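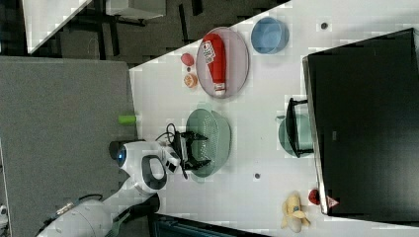 水切りボウルの上に二本指グリッパを位置させたロボットアーム。卓上に皿、ボウル、ケチャップの容器、玩具の食品が置かれている。

**ロボットの実演教示**（ロボットのじつえんきょうじ）は、人間が作業の手本を示し、その動作をロボットに記録または学習させる方法の総称である。作業者がアームを直接手で動かす方式と、離れた位置から操縦装置を介して動かす方式に大別される。英語では teaching by demonstration、learning from demonstration などと呼ばれ、日本語の文献では「デモンストレーションによる学習」「模倣学習のための教示」といった表記も見られる。

## 概要

産業用ロボットの教示は、古くは教示用ペンダントのボタンで手先の位置を一点ずつ登録する作業を指した。登録された点を順に再生するこの方式は、部品の位置が毎回同じである工程には適しているが、物の置き場所が変わる作業には向かない。実演教示では、個々の点よりも一連の動作全体を対象とし、関節角度、手先の姿勢、グリッパの開閉、カメラ映像などを時刻とともに保存する。

保存された一回分の動作は「エピソード」または「軌道」と呼ばれる。単純な再生に用いる場合は一つの軌道で足りることもあるが、機械学習に用いる場合は、物の配置や開始姿勢を変えながら同じ作業を繰り返し記録するのが普通である。

## 方式

### 直接教示

作業者がアームの手首や前腕をつかみ、望む経路に沿って動かす方式で、ダイレクトティーチングとも呼ばれる。ロボット側では重力補償制御によって自重を打ち消し、軽い力で動かせる状態にしておく。手首付近に取っ手や解除ボタンを備えた機種では、ボタンを押している間だけ関節が自由になる。

操作を覚えるのに時間がかからず、接触の感触が作業者の手に直接伝わる。一方、作業者の腕や体がカメラに映り込むため、映像を学習に使う場合には不利となる。この問題への対処として、いったん手で教えた軌道をロボットに単独で再生させ、その間の映像を記録し直す手順がある。ただし、再生時に物が教示時と同じ位置になければ、把持に失敗することがある。

### 遠隔操作

作業者が操縦装置を動かし、その入力をロボットの動作に変換する方式である。装置には次のようなものがある。

- 六自由度の入力が可能な三次元マウス
- 手の位置と向きを追跡する仮想現実用コントローラ
- ロボットと同じ関節構成をもつ小型の操縦用アーム
- 指の曲げを計測する手袋型の装置

操縦用アームを用いるものはリーダー・フォロワー方式と呼ばれる。作業者が手元のアームを動かすと、作業側のアームが対応する関節角度をとる。手先の位置だけを指令する装置と比べ、肘の向きを含めた全体の姿勢を指定しやすい。三次元マウスは場所を取らず安価であるが、並進と回転を同時に入力するには慣れが必要で、初心者の軌道は動作が細かく途切れる傾向がある。

作業者が作業台から離れられるため、映像に人が映り込みにくい。反面、奥行きの把握が難しく、力の感覚が得られない装置では、物を強く押しつけすぎることがある。力覚を作業者に返す双方向型の装置も開発されているが、通信の遅れがあると振動を生じやすい。

## 作業環境
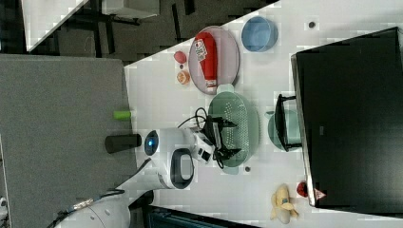 研究用の環境では、台所用品を使った卓上作業がよく採用される。皿、ボウル、水切りボウル、調味料の容器のほか、果物や野菜をかたどった玩具が代表的である。玩具の食品は傷まず、落としても周囲を汚さないため、同じ試行を何度も繰り返す用途に向いている。布製のものは柔らかく変形し、硬い樹脂製のものは転がりやすいなど、材質による把持の難しさの違いも調べることができる。

水切りボウルのように縁の薄い容器では、片方の指を内側、もう片方を外側に入れて縁を挟む把持が多く用いられる。この場合、グリッパの開く方向を縁に対してほぼ直角に合わせる必要があり、楕円形の容器では近づく位置によって適切な手首の角度が異なる。教示者が常に同じ箇所をつかむと、学習した方策もその箇所に偏る。

細長い容器は、胴を横から挟むか、上から挟むかで後の動作が変わる。皿の上に横たわった容器を取り上げる課題では、指先が皿の縁に触れないよう、下降の深さを加減しなければならない。

### カメラの配置

カメラは、作業台全体を見渡す固定式のものと、手首に取り付けるものを併用する例が多い。固定カメラは物どうしの位置関係を、手首カメラは把持直前の指先と物の関係を捉える。固定カメラを2台とし、互いに異なる方向から撮影すれば、アームの陰に隠れる部分を減らすことができる。

カメラが水平に据えられているとは限らず、映像が傾いたり横倒しになったりすることもある。学習に用いる場合、向きそのものよりも、記録時と実行時で取り付け位置が一致していることが重視される。較正値を利用する手法では、カメラを動かした後に再度の較正を要する。

## 記録の手順

一般的な手順では、まずアームを初期姿勢に戻し、対象物を配置する。次に作業者が記録を開始し、接近、把持、移動、解放などの動作を行い、終了後に成功または失敗の印を付ける。失敗した試行は破棄されることが多いが、つかみ損ねた後に持ち直す動作は、復帰の手本として残される場合がある。

各試行には「水切りボウルを持ち上げる」のような短い指示文を付けることがある。指示文を付けたデータは、言語による命令を受けて動くモデルの学習に使われる。同じ卓上に多くの物を置いておけば、配置を変えずに複数の課題を記録できる。課題に関係しない物は妨害物（ディストラクタ）と呼ばれ、対象を見分ける能力を試す役割をもつ。

関節角度と映像では取得の周期が異なるため、保存時に時刻を合わせる処理が行われる。時刻のずれが大きいと、指が閉じる指令と映像上の指の動きが対応せず、学習の妨げとなる。

## データの品質

実演の質は教示者によって異なる。熟練者の軌道は短く滑らかであるが、速すぎる動作は映像に十分な枚数が残らないことがある。途中で長く静止した軌道を多く含むデータでは、学習後のロボットも同じ場面で停止しやすい。このため、動きのない区間を取り除く前処理がしばしば行われる。

Werville の研究グループに属するアンパロ・アパサ（Amparo Apaza）は、卓上の片付け作業を対象に、直接教示と遠隔操作の比較を行った。収集された軌道は合計1123件で、このうち検証用に200件が分けられた。報告では、縁をつかむ課題では直接教示の所要時間が短く、物を別の容器に移す課題では2方式の差が小さかったとされる。教示者の慣れの影響が十分に除かれていない点は、報告の中でも課題として挙げられている。

## ソフトウェア

記録用ソフトウェアには、ロボットの制御、カメラの同期、試行の管理を一つの画面で扱うものがある。Wumia は遠隔操作を中心に設計され、操縦装置ごとの差を共通の入力形式に変換する。Skedik は直接教示に対応し、記録した軌道の不要部分を切り取る編集機能を備える。両者の保存形式には互換性がなく、データを共用する際には変換が必要である。

## 安全

直接教示では人とロボットが接触するため、速度と力の上限を設定し、作業者の手が届く位置に停止装置を置く。遠隔操作であっても、物の並べ直しの際には人が可動範囲に入ることになる。この間はアームへの指令を無効にし、操縦装置に不意に触れても動かない状態にしておくことが求められる。

ケーブルの取り回しも確認の対象となる。手首の外側を通るケーブルは、回転の大きい姿勢で引っ張られたり、周囲の物に引っ掛かったりするおそれがあり、余長を持たせたうえで可動範囲の端まで低速で動かして確かめる。

## 関連項目

- 模倣学習
- 遠隔操作
- 重力補償
- 協働ロボット
- エンドエフェクタ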